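Automation in Service and Light Manufacturing
Unit 6 handout: Chores as manipulation problems
Instructor: Lorne Melnyk. Lab: Rahel Lehner, Fabian Wieser

Reading before the session: course reader, sections on grasp planning and contact modeling. Bring the error table from Unit 5.

The question for this unit is whether a machine can do an ordinary chore, start to finish, in a room that was not arranged for it. We treat "pick up the shoes," "move the panel" and "wipe the floor" as engineering specifications and ask what each one leaves out.
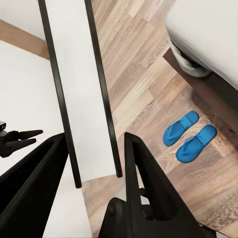
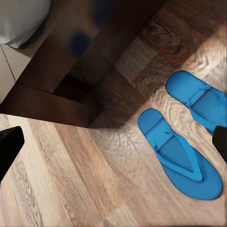
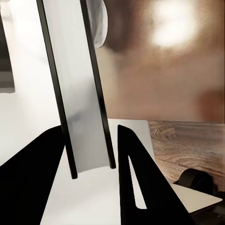
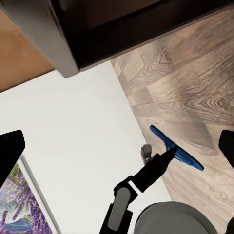

Simulated interiors, with black gripper fingers in view in all four.

6.1 What counts as doing a chore

A chore has a start state, an end state and a set of side conditions. The first two are usually written down. The side conditions are usually not. For "put the flip-flops away" the start state is a pair on the floor and the end state is a pair at the storage location. Side conditions include keeping the pair together, leaving the furniture where it is, not scratching the floor and finishing before the person gives up and does it by hand.

For this course we use four levels of completion:

Level 0. The robot reaches the object.
Level 1. The robot grasps or otherwise controls the object.
Level 2. The object reaches the end state.
Level 3. The end state is reached and all side conditions hold.

Published demonstrations often report Level 1 or Level 2. A household user cares about Level 3. When you read a success rate, write the level next to it before you compare it with anything else.

A second distinction is between a skill and a chore. A skill is one motion pattern with one kind of object: a pinch grasp on a thin edge, a push, a wiping stroke. A chore is a sequence of skills with decisions between them. If each of five skills succeeds 90 percent of the time and failures are independent, the sequence succeeds 59 percent of the time. Independence rarely holds in practice. A poor grasp early on tends to make every later step worse, so the product is a rough guide only.

6.2 Object classes

Low, flat, flexible objects on the floor. Flip-flops are the standard case in this unit. The sole is close to the floor, so a finger approaching from the side has little clearance. The strap offers a second grasp site, but it deforms, and the sole swings below it once lifted. A parallel gripper has to choose between three approaches: pinch across the width of the sole, pinch the strap, or slide the item to a place where an edge is free. Pairs raise a further issue. When two soles nearly touch, a finger cannot be lowered between them without moving at least one. The planner must either accept that motion or take the outer side first.

Tall, thin panels. A panel is easy to pinch across its thickness and hard to carry. The moment about the grasp point grows with the distance to the center of mass, and a grasp near the bottom end leaves most of the mass above the fingers. A small angular slip at the fingers becomes a large displacement at the top. The panel also blocks the camera. With a wrist camera, a held panel can hide a large share of the workspace for the whole carry, so the robot has to rely on what it mapped before the grasp.

Tools with a handle. Once a blade or scraper head is in the gripper, the robot's point of contact with the world moves from the fingertips to the head. Any error in the estimated tool pose is carried through every stroke. Wiping also needs force control. Position control alone will either leave the blade above the floor or press it down hard, depending on the sign of the height error. A handle that tapers toward the head makes axial slip more likely than one of constant section.

Fixed surroundings. Furniture, walls and leaning pictures are not targets, but they set the free space. A framed picture leaning near the work area should be modeled as movable and fragile. Many scene models allow only "fixed" and "graspable." Add a third label.

6.3 Two arms

A second arm helps in three situations: the object is too long for one grasp, one hand must hold the work while the other acts on it, or the object must change hands. It also adds a moving obstacle that the first arm must plan around.

Coordination methods, in rising order of difficulty:

a) Alternating. One arm is parked while the other moves. Slow and simple to verify.
b) Zoned. Each arm has its own volume and they never overlap. This fails as soon as an object crosses the line between zones.
c) Coupled. Both arms hold one rigid object and form a closed chain. Errors in either arm show up as internal force on the object.

Thảo Từ's guest notes from January cover method (c) in detail, including the derivation of the internal force term. The derivation will not be repeated in class. Her symbol for the grasp matrix differs from ours; the conversion is on the last page of her notes.

6.4 Simulation and its limits

Most training data in this unit comes from simulation. The Drosard scene set used in the lab supplies 4,000 simulated episodes across its rooms, and a student group can work through a training run overnight. No physical cell on campus comes close to that volume.

The scene set varies floor texture, light position, furniture placement and object pose. It does not vary friction within a single floor, and all footwear is treated as rigid. Keep both limits in mind when reading results on thin, flexible objects. A policy trained on a rigid sole has learned nothing about bending.

Known gaps between the simulator and the bench:

Contact. Simulated contact is computed at a small number of points. Real finger pads spread the load over an area, which resists rotation of the object. Simulated panels therefore rotate in the grasp more readily than real ones.

Light. Strong glare on a wood-look floor can be rendered, and a segmentation network can be trained to cope with it. Glare that changes as the arm passes in front of a window is a different matter, and the set does not include it.

Blur. Areas close to or far from the camera may be soft. Depth estimates in those areas should be given a wider variance.

Time. The simulator pauses while the planner thinks. The real cell does not.

6.5 Lab result from the previous term

Fabian Wieser ran three tasks in the Verbruggen cell: one flip-flop to a bin, a panel moved from one support to another, and a scraper stroke along a marked strip. Each task was run 20 times, for 60 trials in total. The robot reached Level 2 in 44 of them, a rate of 73 percent. Level 3 was not scored for the scraper task, as the side conditions for surface pressure had not been agreed on at the time. This is a flaw in the protocol and this term's groups should correct it.

The failures fell into these categories:

Grasp missed, object moved but not controlled
Grasp made, object rotated out of tolerance
Tool pose wrong after pickup
Planner timed out
Operator stop

The last category needs care. Hermine Eberhard's group counted an operator stop as a failure only when contact had already occurred. Other groups counted all stops. Use the second rule. It gives a lower rate and is easier to audit.

6.6 The shop floor comparison

Shop floors get better results with the same hardware for reasons that have little to do with the arm. Parts arrive in known poses. Lighting is fixed. The floor is clear, and a person who wants to enter the cell has to open a gate. At the Climley packing line, covered in Unit 4, the largest gain came from a change to the tray, with no change to the robot program at all.

A home allows very little of this. One can ask the owner to keep shoes on a rack, but if the shoes are already on the rack the chore is finished. The useful question for product planning is how much structure a household will accept. The Brerkville field notes list what residents agreed to change and what they changed back within a month. Read the second list first.

For light manufacturing the same question has a cost attached. A fixture is worth building if the time it saves over the production run exceeds the time needed to design, build and maintain it. For short runs with many part types the balance starts to look like the household case, and general grasping becomes worth the trouble.

6.7 Working position for this course

Single skills on rigid objects in known places: available now, with supervision. Single skills on flexible objects: workable in the lab, sensitive to pose and surface. Full chores at Level 3 in a room that has not been prepared: not yet at a rate a household would pay for. Recovery after failure is the weakest part. Many systems in the reader can detect a dropped object and few can decide what to do about it.

Students may argue for a different position in the term paper — several have, and the grading does not depend on agreement.

6.8 Assignment

1. Choose one household chore and write its start state, end state and at least six side conditions.
2. Break it into skills. For each skill, state the grasp type, the sensor used to confirm success and the recovery step.
3. Mark which side conditions can be checked by the robot with a wrist camera alone.
4. Propose one change to the room that would remove a skill from the sequence. Estimate what the change costs the person living there, in money or in daily effort.
5. Score the three tasks in 6.5 at Level 3, using your own pressure limit for the scraper. Justify the limit in one paragraph.

Maximum four pages, excluding diagrams. Trial logs are available from Rahel Lehner on request. Groups that need bench time should book the Verbruggen cell before starting item 5; the booking sheet is outside the lab door, and unclaimed slots are released after ten minutes.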